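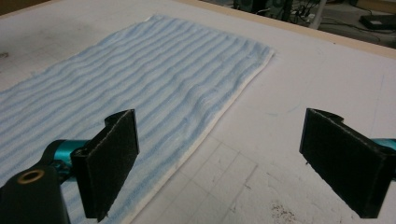 Laut Färberei liegt es am Wasser. So stand es heute früh wieder in der Antwort aus Loltitz: Die Härte schwanke dort seit März, deshalb werde der Frotteestoff nach der Wäsche steif, und ein Weichspüler im letzten Spülgang behebe das. Wir sollten bitte mit dem Mittel von Zoresen nachprüfen, dann sehe man es sofort.

Sa 23. April, Werkstatt, Waschversuche Frottee

Ich glaube die Wasserhärte nicht. Oder jedenfalls nicht als alleinige Ursache. Steif wird Baumwollfrottee auch mit ziemlich weichem Wasser, wenn man ihn ohne Bewegung auf der Leine trocknen lässt, und genau so trocknen wir hier alles, weil der Trockner noch immer auf die neue Heizung wartet. Wer in Loltitz aus dem Trockner heraus prüft und bei uns von der Leine, vergleicht Trocknungsarten und schreibt dann »Wasser« darüber.

Ansatz heute: zwei Stapel aus derselben Lieferung, alle Teile vorher einmal ohne Mittel gewaschen, 60 Grad, damit die Ausrüstung vom Weben halbwegs raus ist. Stapel A ohne alles, Stapel B mit Zoresen nach Packungsangabe. Trocknung für beide auf der Leine im hinteren Raum, Fenster zu. Raumfeuchte morgens 32 Prozent, also eher trockene Luft, bitte beim Vergleich mit den Märzwerten im Kopf behalten. Im März hat niemand die Feuchte notiert, ich auch nicht.

Griffprobe blind, 3 Leute, jeder zieht aus dem Korb und sortiert nach weich oder hart. Ergebnis: B gilt als weicher, einigermaßen klar. Das war zu erwarten, dafür wird das Zeug verkauft. Einer hat allerdings nach dem zweiten Stück gesagt, er rieche den Unterschied. Damit ist die Blindprobe hin, strenggenommen für alle. Nächstes Mal die parfümfreie Variante bestellen, falls es die noch gibt.

Interessanter ist die Saugprobe. Wassertropfen aus der Pipette auf die Schlingenseite, Zeit bis zum Verschwinden. Bei A zieht der Tropfen sofort ein, da komme ich mit der Stoppuhr nicht hinterher. Bei B bleibt er erst einmal stehen, auf manchen Stücken 2 Sekunden, auf anderen länger. Die Streuung innerhalb von B ist hässlich. Vermutung: Das Mittel verteilt sich in der kleinen Trommel schlecht, die Stücke nahe an der Tür bekommen mehr ab. Prüfen kann ich das erst, wenn ich die Teile vor dem Waschen markiere, und das habe ich nicht getan.

Ein Handtuch, das sich gut anfasst und nicht trocknet, hilft aber keinem. Der Hinweis aus Loltitz kommt ohne jede Saugmessung. Ich habe zweimal danach gefragt und zweimal das Datenblatt von Zoresen zurückbekommen, auf dem »erhält die Saugfähigkeit« steht. Gegenüber welchem Ausgangswert, steht nicht drauf.

Gegenprobe am Nachmittag: ein paar Stücke aus A nach dem Trocknen kräftig ausgeschlagen und über die Tischkante gezogen, sonst nichts. Fühlen sich danach deutlich weicher an. Im Blindversuch müsste man das sauber gegen B stellen, heute nur mit eigener Hand gefühlt und ich wusste, was ich in der Hand hatte. Also zählt es nicht. Passt aber zu meiner Vorstellung, dass die Fasern beim ruhigen Trocknen aneinander kleben und man diese Verbindungen mechanisch wieder lösen kann. Dass mir das Ergebnis gefällt, macht mich eher misstrauisch.

Zur Einwaage: Die Waage von Kuzmenko driftet wieder. Leer zeigt sie nach einer Stunde etwas anderes als beim Einschalten. Die Flächengewichte von heute deshalb alle in Klammern gesetzt. Bevor jemand damit rechnet, bitte mit dem Prüfgewicht nachwiegen.

Einlaufen: nach zwei Wäschen sieht man in Längsrichtung etwas, quer kaum. Die Borte läuft anders ein als der Flor, daher die Wellen neben der Naht. Gegenüber Mollach war vereinbart, dass Borte und Grund im selben Maß schrumpfen. Das mag beim Muster so gewesen sein. Bei dieser Ware würde ich es nicht unterschreiben, und die Bestellung lautet auf 2.000 Stück.

Offen:
Wasserhärte hier selbst messen, Teststreifen liegen in der Schublade unter der Spüle (Ablaufdatum ansehen)
Stapel C mit Essig statt Mittel, gleiche Trocknung
Stücke vor dem Waschen mit Faden markieren
Stapel D im Trockner, sobald er läuft, vorher hat das Reden über Wasser keinen Sinn
Bei Loltitz nach der Trocknungsart fragen, zum dritten Mal

Stapel B bleibt über das Wochenende hängen. Bitte nicht zusammenlegen.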